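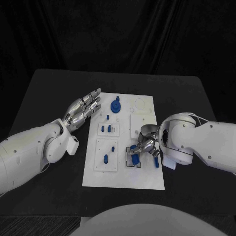

Do visitors need to book for the open day?
Booking is needed for the assembly demonstrations, which are limited to 20 people a session, but the rest of the building is open to anyone who signs in at reception.

FOSTORA OPENS ITS DOORS FOR A DAY OF ROBOT ASSEMBLY

Automation firm Fostora will hold an open day at its Beyene Road workshop this December, with live demonstrations of two-handed assembly by robot. The doors open at 10am and the last session starts at 3.30pm.

The main demonstration is given by Ora, the company's two-armed assembly robot. Ora works at a table on a white board with blue pegs, rods and round parts, using a pair of metal hands with jointed fingers. Visitors will be able to watch from a marked area at the side of the room and put questions to the engineers between runs.

There will be 7 sessions during the day. Each begins with a short talk on how the robot is set up, followed by the demonstration itself and time for questions. The talk is the same at every session, so there is no need to attend more than one.

Fostora said the board had been chosen as the centre of the day so that people could see small parts being handled at close quarters. Sorting a part, turning it the right way and setting it upright are jobs that many small manufacturers still do by hand, and the company hears more questions about them than about anything else it does.

"We would like people to come and look at the work for themselves," a spokesperson for Fostora said. "Some of it is slow, and there will be attempts that fail. We will run the sessions as we run them on any working day – if a part is dropped, we will pick it up and carry on."
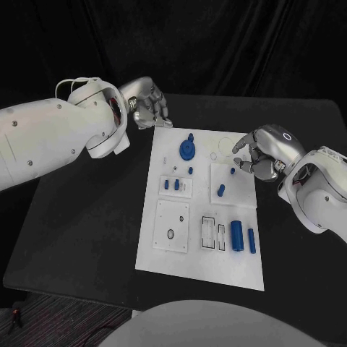 Can children come to the demonstrations?
Children aged 7 and over are welcome at any session as long as an adult stays with them, and younger children may visit the ground floor displays.

Ista, the company's planning software, will be shown in the meeting room next to the workshop. Staff will take visitors through how a job is divided between a left and a right hand, and how the order of steps is changed when a fixture is moved. No knowledge of programming is needed. Printed notes will be available to take away, and a larger-print version can be requested at reception.

The open day follows a smaller event held in the spring for local colleges. A total of 428 people asked for places at that event, far more than the workshop could hold, and those who missed out have been written to with first choice of the December sessions. Remaining places will be released through the company's website.

Representatives of firms that are thinking about automating a bench or a small line may also book a 20-minute meeting with an engineer. They are asked to bring a sample part or a drawing, and to say in advance if either is confidential.

The workshop is on one level and has step-free access from the car park. Parking is limited to 2 hours and visitors are encouraged to use the bus, which stops outside the main gate. Tea and coffee will be served all day. Photographs may be taken from the viewing area, without flash.

Notes to editors

Fostora designs and builds assembly equipment for small manufacturers. Ora and Ista are developed at the Beyene Road site.

Press places are available at the 10am session. Requests for interviews or filming should be made to the Fostora press office through the contact form on the company's website.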